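The Bed Is the Best Folding Table in the House

Sorting a week of laundry without a laundry room

Most apartments built for one or two people have no surface meant for folding clothes. The kitchen table is small and often greasy. The ironing board is too narrow for anything wider than a pillowcase. What remains is the bed, which is the largest flat area in almost any home and sits close to the closet where the clothes are going anyway.

A double mattress gives a working width of about four and a half feet. Its height is the weak point. The top of a mattress on a low base is well below the waist, and folding there for half an hour puts steady load on the lower back. Sitting on the edge helps for small items. For shirts and pants it is better to stand at a corner, with one knee resting on the mattress, and change sides halfway through.

The order of work matters more than the folding method. A mixed load dumped in the center of the bed leaves no clear space, and every folded item ends up resting on an unfolded one. A simpler arrangement keeps unfolded clothes in two heaps, one near the head and one along a side, with a clear strip of sheet between them. The strip is the work area. It needs to be as wide as a shirt with its sleeves spread, and nothing should be stored on it.

Blankets and quilts should be moved to a back corner before the clothes come in. They take up room, and small items such as socks disappear into their folds. 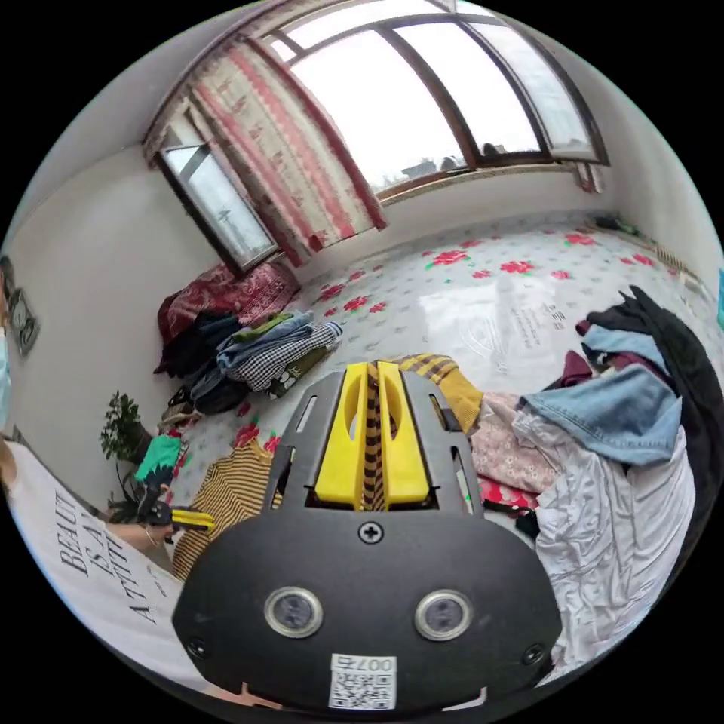 Denim, checks and stripes waiting to be folded on a flowered sheet, with a blanket or quilt in the back corner.

Sorting by garment type comes before sorting by owner. The hands repeat the same motion, and the stacks come out at a matching width. Heavy items go first. Denim holds a crease under its own weight and makes a stable base for a stack. Knits go next. Thin woven shirts go last, on top, where they are not pressed into hard lines by whatever is above them.

Striped knits are a useful check on technique. If the stripes meet at the side edges after the first fold, the garment is square and will stack flat. If they drift, the fabric has been pulled on one side. The fix is to lift the garment by the shoulder seams, let it hang for a few seconds and lay it down again. Smoothing it by hand from the middle usually makes the drift worse.

Sleeves are folded straight back along the body. Crossing them adds a thick ridge in the center, and a stack of six or seven shirts folded that way will lean. White shirts should be checked at the collar and cuffs under daylight before they are folded. A mark that is invisible under a warm bulb shows clearly near a window, and it is easier to return the shirt to the wash than to find the mark on a Tuesday morning.

Clothes must be fully dry. Waistbands, pocket linings and the double layer under a button placket hold moisture long after the rest of the garment feels ready. Anything cool to the touch at those points should go back on the line. A damp item in the middle of a stack will pass its smell to its neighbors.

Tools are optional. The Drolus folding board, a hinged panel sold for 179 in its standard size, produces an even shirt but is slow to reset and does nothing for pants. The Rasar shelf divider is more useful. It clips to a closet shelf and keeps two stacks from merging when an item is pulled from the bottom. Four dividers are enough for a normal closet. A stiff magazine held against the back of a shirt gives nearly the same width as the board.

Finished stacks should leave the bed in the order the closet is filled, lowest shelf first. Stacks of more than eight shirts tend to slide in the arms and should be split. Odd socks and items that need a button or a hem go into one small pile at the foot of the bed, which is carried out last and put next to the sewing box.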